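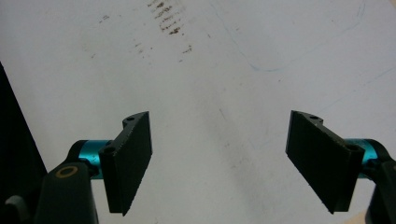 Hand-held gripper, tried at the Diltach open day

Print this page | E-mail this page

I went to the Diltach open day in June wanting to be talked out of my doubts, and came home with most of them. The thing on show was a hand-held gripper, two thick black fingers you work yourself while it records what you do, so that an arm can be trained on it later. Uliana Fedoruk ran the demonstration. She was patient and knew her stuff, and I still think 12 minutes of talk before anyone touches the tool is too long.

Build first. The fingers are plain rectangular pads with squared-off tips, and behind them sit bright teal metal cylinders that look smarter than anything else on it. Screw holes are out in the open on the brackets, so I'd hope a worn pad can be swapped at the bench. I asked what a spare pair costs and got a promise of an e-mail.

They had us working over a white surface with brown stains and faint blue lines on it. Fine by me — I'd sooner see a tool on a grubby table than under a spotlight.

In use it's heavier than I expected. Spreading the fingers wide is easy. Closing them on something thin took me several goes, and my wrist had had enough after almost 10 minutes. Nii Acheampong, next in line, got on with it far better, but he handles tools all day.

The handout claims 332 recorded tasks. Which ones, and how many failed? The handout doesn't say, and Uliana didn't have the number with her.

Worth a visit if you're curious. I wouldn't order one until they publish the failures.

Print this page | E-mail this page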